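La queue numéro 30

La salle de Femham fermait à minuit. À onze heures, il ne restait que deux tables allumées, et j'avais la valise ouverte sur la banquette.

J'avais acheté la queue à Palacios, dans une vente de fonds de boutique. Une Drunus, la série à quatre pointes, 200 exemplaires annoncés. Le numéro était gravé sous le talon : 30. Le vendeur en voulait 2 228 euros, j'ai payé sans discuter. Il a compté les billets, m'a donné le certificat et une flèche de rechange qui ne se vissait pas bien.

Pendant un an, je n'ai pas joué avec. Je la sortais le soir, je passais un chiffon sur le fût, je la rangeais. Elle penchait un peu vers l'avant, à cause du lest. Le cuir de la poignée sentait encore la colle.

Puis le club de Nullholm a organisé son tournoi d'août et je me suis inscrit. J'ai perdu au premier tour, sept manches à deux. Sur la dernière noire, j'ai entendu un petit bruit sec dans le joint. J'ai dévissé : un cheveu de fente partait de la bague et descendait vers la première pointe.

L'homme qui m'avait battu a regardé la fente à la lampe. Il a sorti un mètre de sa poche, il a mesuré la pointe, puis il a retourné la queue et lu le numéro. Il m'a proposé 175 euros. J'ai dit non et je suis rentré par le dernier car.

Chez moi, j'ai posé les deux moitiés sur la table de la cuisine. J'ai lavé mon assiette, je me suis assis et j'ai relu le certificat.

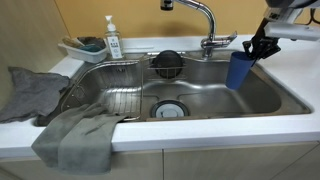

Une Drunus de cette série n'a jamais eu de bague en laiton, m'a dit ma sœur au téléphone, et elle m'a demandé de quelle couleur était la mienne. J'ai approché le talon de l'ampoule. Elle était jaune. Elle m'a demandé ce que je comptais faire.

Je lui ai dit que je la ferais recoller. Le lendemain, j'ai pris le car pour Femham avec la valise. La table du fond était libre. J'ai vissé la flèche de rechange, en forçant un peu, et j'ai cassé le triangle.

À lire aussi
La craie bleue
Trois bandes avant la nuit
Le tapis de Palacios
Dernière manche à Nullholm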